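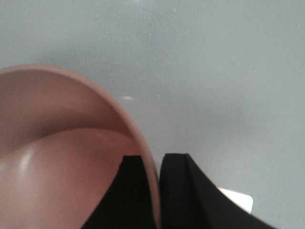

Pink bowl, seen from over the rim.

2018-09-02

Second go at the Ginine pusher, the what-if fighter with the engine behind the pilot. Kit is the old Nakerari one in 1/72. I still don't believe the story on the instruction sheet. It says the designers took a standard trainer wing, turned the engine around, and gained over 60 mph. From what? No baseline given, no altitude, same engine. I'd want to see that worked out before I paint it on a display card.

Dry fitted the booms. The left one sits a hair low. Florin Pop says it's the wing and the boom is fine. He may be right, but he said the same about the Gedo floatplane and that was the boom. Checked against the plan with a straightedge and got a different answer each time, so the plan goes in the drawer until I find a better copy.

Prop clearance is the real trouble. With the gear down and the tail at rest, the blades clear the ground by 3 mm on the model. Scale that up and it's less than nine inches. Any pilot who pulled the nose up early would leave the prop on the runway. The sheet mentions a "retractable tail bumper" but there is no part for it and no door in the fin - I suspect somebody wrote that in afterward.
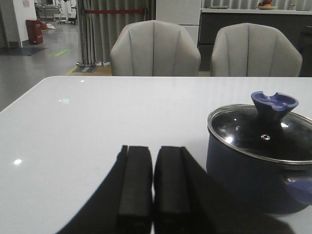

Nose weight next. The sheet asks for 5 grams, which looks hopeful with all that engine at the back. Taped lead under the cockpit floor a bit at a time and it still sat on its tail. Won't glue anything in until the gear legs are on for good, as they change the balance point more than you'd think.

Guns: four in the nose, supposedly with 305 rounds each. There's a cockpit, a nosewheel bay and a radio drawn in the same space. Florin wants to move the radio behind the seat. Fine, but then the air duct has to go someplace, and the Nasrallah decal sheet puts a red warning panel right where he'd put the intake.

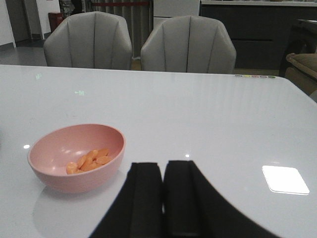

To do

Shim the left boom, or the wing, whichever turns out guilty.
Scratch build a fixed tail bumper from rod. No doors.
More lead. Weigh it this time and write it down.
Ask Florin where he got 2,792 lb for the empty weight. Sounds like the trainer's figure to me.
Leave the speed claim off the card.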